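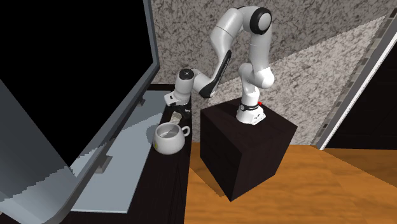 Arm project: report from the workshop, 22nd November

Since the last newsletter we have worked mostly on the computer. The real arm is still waiting for its new power supply, so Savita Rajput and I decided to build the room in the simulator and practice there first. The arm stands on its own pedestal beside the long dark table, as we want to have it in Cloltbridge later. The television was put in on purpose. It is very large, and the arm must learn to work in the small space that stays free next to it.

The first task is the mug. We bring the gripper down in front of it, close, lift, and put it back. Savita wrote the script and I adjusted the speeds. In 115 attempts the mug was lifted 272 millimeters or more in most cases. When it failed, the reason was usually the handle, which turned under one finger. I have now lowered the closing speed and I will repeat the whole series before December.

The second task is more difficult for us. We wanted a thing with no handle and no regular shape, so we use a long, pale, rough object which everybody in the group calls "the loaf". It lies diagonally on the furniture and the fingers must come to it at the correct angle. If the wrist is wrong by more than roughly 20 degrees, one finger pushes the loaf away before the other touches it. The view from the wrist helps very much here, and I recommend it to all who want to try the script.

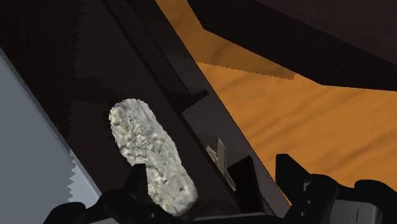
Kieran Ackroyd writes that he doubts the friction values. In his opinion the simulator is too kind with rough surfaces, and the same grip on the real arm will slip. He proposes that we measure 3 real objects on a slope and put these numbers into the model before we train anything further. I agree with him, and the slope is already cut.

The script and the room file are in the shared folder under the name Zisier. Please do not change the table height, the other files depend on it.

Eino Vainio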